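Print this | E-mail this

ok Furnmont moon lander thread, quick one, typing this on the bus

so the Skostlow lander slipped again. now July. last window was a valve, this one is software, nobody at the briefing would say which part of it

payload is 165 kilos. 100 of that is the drill. leaves not much for the rover and its arm

Farkau built the drill, Ferrand does the radio. two ground stations, both booked solid untill the launch

3,386 pages in the landing review!! I have read maybe the first chapter. the south rim site is still the favorite, better light, worse slopes

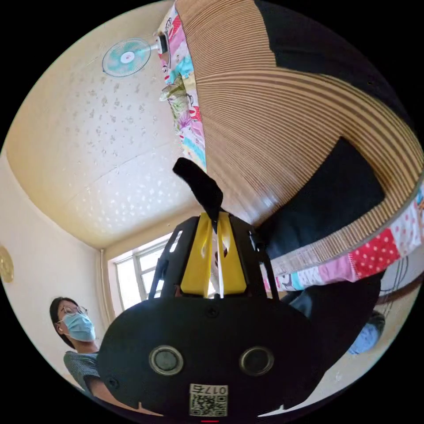 the part I care about is sample handling. the drill brings up the core and then something has to hold it without crushing it, and the Furnmont folks haven't picked a finger shape yet. my vote is wide at the base and narrow at the tips, like the yellow pair there - the tips nearly meet, so a thin core has less room to wander. dust is the other headache, gets in every joint

budget hearing is at 4 pm, will post if anythng moves. my guess is they keep the drill and drop the second camera

more later, my stop

Last updated: 2:40 pm

Comments

slopes are the whole problem imo, light won't help if it tips over

wasn't it July last time too?

pls post the page numbers for the site section, can't find it

keep the camera, drop the drill. there I said it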